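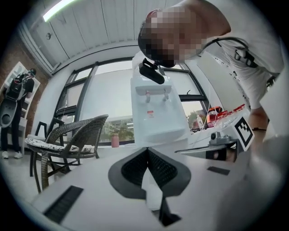 Four in the afternoon and the office kitchen smells of cardamom. Kettle on, biscuits out. Malathi Alva has a hand on the water dispenser and is telling me, fairly fast, why it matters more than the coffee.

"Coffee people bring their own. Water, everyone needs. Get the water wrong and you hear about it all day."

She runs the front desk at Zovelent, three floors up from a tyre shop, and the drinks corner has been hers for 4 years. When she started there was a jug. One jug, and it lived next to the bin.

So, the tabletop dispenser. Not a glamorous subject, I know. But ask anybody who works somewhere without one. The small boxy kind has crept into offices, clinics, spare rooms, even my dentist's. Two taps, one red or pink, one blue. A drip tray. Plug it in, put it at a height people can reach, done.

Well, nearly done. Raghavendra Shetty repairs them, and has views.

"The tray," he says. "Always the tray. People wipe the top, they polish the top, very nice. Then I pull out the tray and I want to go home."

His rules, scribbled down on the back of my bus ticket:

- Empty the tray every evening. Rinse, dry, back in.
- Taps get a cloth and hot soapy water, underneath as well, where the mouth of the cup goes.
- Leave a gap at the back. They need to breath.
- If it smells of plastic when new, run a few litres through and water the plants with it.

He did 114 call-outs last year and reckons most were dirt or a loose plug.

Then the cups. Oh, the cups. Malathi bought a sleeve of 1000 paper ones in April and they'd gone before the rains. Now there's a shelf of odd mugs, and a basket for strays, becuase mugs wander. Under desks, on windowsills, in the loo once. Zarmeena Minhas in accounts does a sweep at five and comes back with an armful.

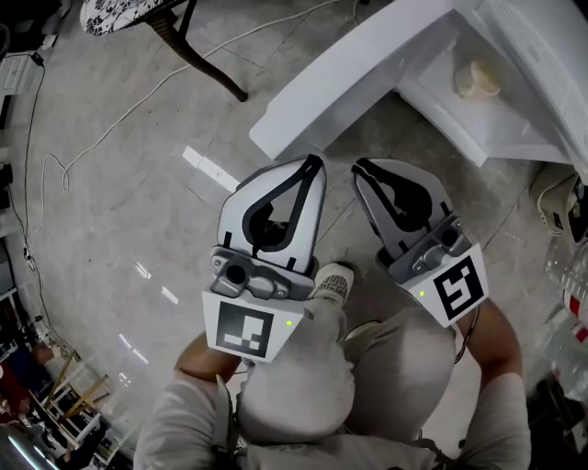 *A small beige cup-shaped object on its side, well back in the recess. A chair with a floral cushion is close by.*

A proper place to sit helps too. Zarmeena thinks a chair near the water does more for morale than any away day, and a cushion in a decent print costs very little. Black and white flowers hide tea quite well. Plain cream, forget it.

I asked Malathi what she'd change. A second dispenser at the far end, she said, and somebody else to descale the kettle. Then the phone went and she was off, mug in hand.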